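Keskinen Visitor Demonstration Guide
Section 4: Running the simulated bowl demonstration on an open day

Contents of this section: 4.1 Before visitors arrive; 4.2 Starting the display; 4.3 Running the demonstration; 4.4 Visitor controls; 4.5 Closing the session

This section applies to the Flarnlow simulation package as installed in the visitor hall at Plarnevby. It is intended for hosts who have completed the introductory training. The hall display carries two views, and both must be running before the doors are opened. 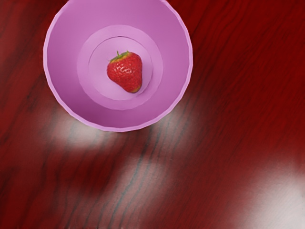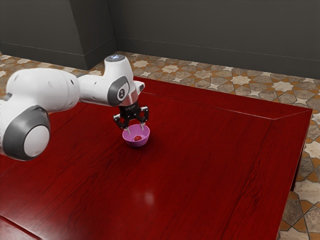
Close view and room view, as rendered by Flarnlow.

4.1 Before visitors arrive

1. Switch on the host computer and both display screens. Allow the start-up check to finish.
2. Sign in with the host account. The maintenance account must not be used during public hours.
3. Open the Demonstrations menu and select exercise 132, "Bowl and fruit".
4. Confirm that the rope barrier is in place and that no more than 16 visitor places are set out behind it.
5. Place the printed programme at the entrance. Spare copies are kept in the Rastoddale cabinet.

Note: The exercise is entirely simulated. No physical arm is connected to the visitor hall computer, and hosts should make this clear to each group at the outset. Visitors sometimes ask where the robot is kept.

4.2 Starting the display

1. Assign the close view to the left screen and the room view to the right screen.
2. Press Reset. The exercise loads with its stored starting values.
3. Check that the scene number in the status bar reads 779. If another number is shown, close the exercise and open it again from the menu.
4. Leave the exercise paused until the group is in place.

Caution: Do not change the table finish or the lighting settings while the display is open to the public. A change to either forces a full reload, and the screens will remain blank until it is complete.

4.3 Running the demonstration

1. Welcome the group and read the opening statement from the host card.
2. Press Run. The arm will carry out the exercise without further input.
3. Use the Pause button when explaining the position of the fingers in relation to the bowl. Paused views may be held for as long as questions continue.
4. Press Step to move forward a little at a time. Step is available only while the exercise is paused.
5. When the exercise ends, press Reset before taking the next group.

Should the gripper miss the bowl, allow the exercise to run to its end. A missed grasp is recorded in the session log in the same way as any other result, and hosts may discuss it openly with visitors.

4.4 Visitor controls

Visitors may use the tablet at the front of the hall to move the room view. The tablet cannot start, stop or alter the exercise. Younger visitors should be accompanied at the tablet by an adult from their own party.

If the room view is turned so far that the table is lost from sight, press Home on the host keyboard — the view returns to its stored position and the exercise is not interrupted.

4.5 Closing the session

1. Save the session log under the date of the visit.
2. Close the exercise, then sign out of the host account.
3. Switch off the screens before the computer.
4. Record any fault in the hall book, giving the exercise number and the message shown.

Logs are kept until the following June and are then removed by the Plarnevby office.

Section last revised 24 April 2026. Section 5 deals with group bookings and school visits.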